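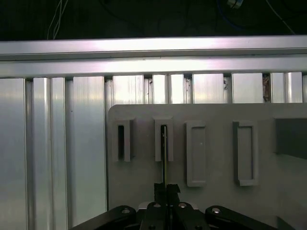 Aluminum beams above a ribbed panel wall, with a blue cable behind.

The Slow Mail of Falimwood

There is a post office in Falimwood that opens when it feels like it. You walk up the hill past the mill, you knock, and if Lefèvre the postmaster is in the mood he slides the window up and hands you whatever has come in. If he isn't, you go home and water your beans and try again tomorrow, and I mean the real tomorrow, the one on your kitchen calendar, because the game runs on the same clock you do.

I had been told this before I started playing and I still knocked on that door for most of an evening like a fool.

Falimwood came out seven years ago from a tiny studio called Clorkeck, and I think it's fair to say it did not set the world on fire. The reviews were kind but puzzled. You move to a village, you fix up a cottage, you fish a little, and now and then you get a letter. There are no monsters and hardly any money, and the fishing (sorry, Clorkeck) is pretty bad. What the game does have is 613 letters, written by villagers to one another and delivered by you, and you are allowed to open any of them if you can live with yourself afterward. Steam one open over the kettle and the person you bring it to might notice. They might not say a word about it until winter.

Dionysis Kyriakidis wrote most of those letters, a lot of them on the bus, and he is cheerful about how few people have read them all. "I thought players would be nosy," he told me. "It was the whole plan! And then people wrote in to say they'd carried every single one to the right door with the seal unbroken, and could they please have some kind of badge for it." He did not give them a badge. He did write them a letter, though, and if you finish two full years in the village without opening anybody's mail, Lefèvre will come down the hill himself and put it in your hand. I haven't earned it. I was ruined by my first week, when the baker wrote to her sister and the envelope was so very fat.
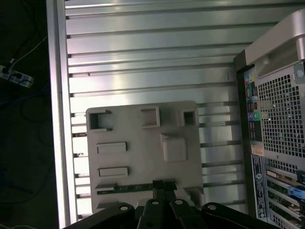

Friday nights in Irska

Irska is the next village over, across the lake, and for a long while it was only a name on the signpost. The ferry was broken and that was that. Then an update arrived one January and the ferry was fixed, and you could ride across with your friends' villagers and sit in the tavern together. You can't really do anything in the tavern. There's a card game that takes forever, a fiddle anyone can pick up, and a dog.

Kornél Boros has been taking that ferry every Friday night since it started running. His group has nine regulars, most of whom have never met outside the game, and they have a habit I've grown very fond of, where everyone brings one letter they didn't open that week and reads aloud just the name on the front. Then they all guess what's in it. The guesses get silly. There's a running theory about the miller and a stolen goose that has no support anywhere in the game, and Kornél is prepared to defend it at length, with dates.

I sat in with them on a couple of evenings, and what struck me was how much of the talk had nothing to do with Falimwood. Somebody was worried about a driving test. Somebody had made too much soup and wanted to know if you can freeze it with the potatoes in. The fiddle went on in the background, played rather badly by a villager in a green hat, and the card game was still on its first hand when I had to go to bed.

Sheyla Ccori, who joined the group after her night shifts changed, says she has tried bigger online games and always felt she was late for something. In Irska she once left her villager asleep by the fire and came back to find the others had put all the tavern's cushions around her. "I took a picture of my screen and sent it to my mother," she said. "She asked me if those were my coworkers."

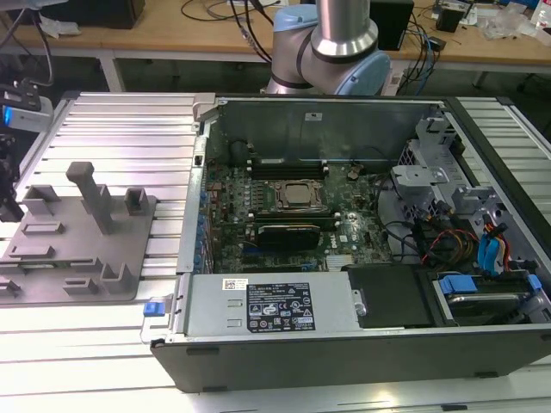
Fotini Vasilakis

I asked Stelios Kourkoulas, who looks after the game's music and also answers most of the mail that reaches Clorkeck, whether there is anything left to add. He hummed a bit. The fishing is being looked at, he said, in the voice of a man who has said so before. A few more tunes for the fiddle are nearly done, and one of them is hard enough that he can't play it himself.

He was more eager to talk about the third dot on the map, up past the lake, where the signpost has a blank board on it. Players have been writing to him with names for it for years, and he keeps them all in a folder. Kornél's group sent theirs in as well, along with a drawing of a goose.

As for me, I've started a second cottage, closer to the post office this time. I have a letter for the baker sitting on the table, sealed, and the kettle is on the far side of the room.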